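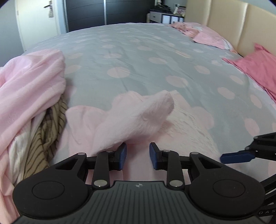

The big bed in the back bedroom, where all my folding gets done.

We use cookies to remember your archive settings. By carrying on you agree to this. Accept | Manage

September, posted by Teresa Costello

Re: [linen-and-laces] lace trims going limp and curly in the drawer

Hello all,

What a good question to come back to after the summer! I've been meaning to write about exactly this, and then your message landed while I had the whole pink pile out on the bed, so you're getting my reply in one go with a cup of tea going cold next to me.

> I have 4 or 5 nice tops and a nightie with embroidered
> edging and every one of them comes out of the drawer with
> the lace folded back on itself. I iron them, I put them
> away flat, and next time it's the same. Do you all hang
> yours? I haven't the wardrobe space. Also, does anyone fold
> on the bed or am I the only one? My table is too small and
> my mother thinks it's lazy.
>
> Also still looking for the name of the shop someone gave
> out in spring for replacement trim.

First, yes, I fold on the bed, always have, and your mother can come and tell me off as well. A bed is a lovely thing to fold on. You can throw a sleeve right out to the side and it stays there, and you can have three piles going and still see what you're doing. Mine has the grey-blue duvet with the big pale pink spots on it at the moment and I find the spots quite handy for lining up hems (the larger ones, anyway, the small ones are no use to man or beast). The only thing I'd say is smooth the duvet first. Give it one good pull from the foot end, otherwise every wrinkle underneath ends up in what you're folding.

Now the lace. My trick, which I had from a lady who did alterations at Ondetti years back, is that you pick the garment up by the lace and let the rest of it hang off your hand. Everybody wants to grab the body of it and leave the trim to follow, and the trim goes wherever it likes! Take hold of the edging, find a bit with no gathers in it, and lift. The cotton drops, the gathers sort themselves out, and you can see straight away if the edge has rolled under. Then lay it down lace first, pat it flat with your palm from the middle outwards, and only after that bring the body over.
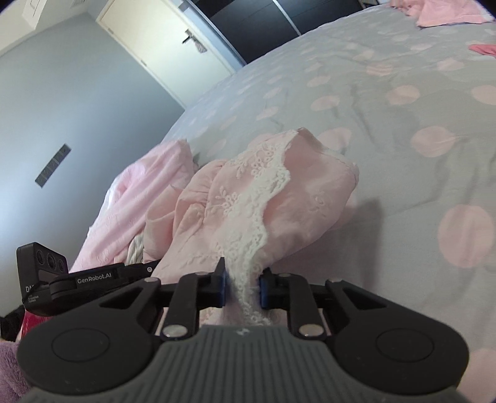
I do the gathered ones last, when I've got my eye in. Cutwork wants a bit more thought than plain edging – the little holes catch on everything, buttons and hooks and my own rings especially – so it never goes in next to anything with a zip. Anything quilted goes to the bottom of the pile, and so does fleece, which sheds all over white embroidery and takes an age to pick off. Towels go somewhere else altogether. I put mine up at the corner of the bed while I work so they aren't tempted into the wrong heap.

For the drawer itself:

Fold in three lengthways with the trim lying along the outside of the fold, facing up. If the lace is at the hem, stop short and let it lie past the edge of the fold by a finger's width.

A sheet of tissue between each one. I buy the Pasell tissue, 18 sheets in a packet, and one packet does me for a year if I'm not silly with it.

No more than 2 deep where there's cutwork. I know, I know, drawer space. But it's the weight from above that puts that curl in, and I'd sooner roll my T-shirts up tight and give the room to the pretty things.

My drawer is 58 cm across, and three folded tops sit in it side by side with room for a lavender bag at the end. If yours is narrower, do the sleeves in first and it comes out smaller.

The shop was Lynch, on the corner past the library. They keep the embroidered trims on cards behind the counter so you have to ask. They had a very nice white one with scallops when I was last in, and I came home with far more than I needed. Ilar do something similar by post but I haven't ordered from them and would love to hear from anyone who has. Is the white a true white or a bit creamy?

One question back to the list. Has anybody found a good way of drying floral cutwork so the petals don't pull to one side? I've been laying mine over a towel and teasing each one out with a fingertip, which I enjoy enormously on a wet afternoon, but it does take up the afternoon.

Right, back to the pile. Do write and say how you get on with the nightie!

Teresa

Get the monthly digest of this list by email. Enter your address to subscribe.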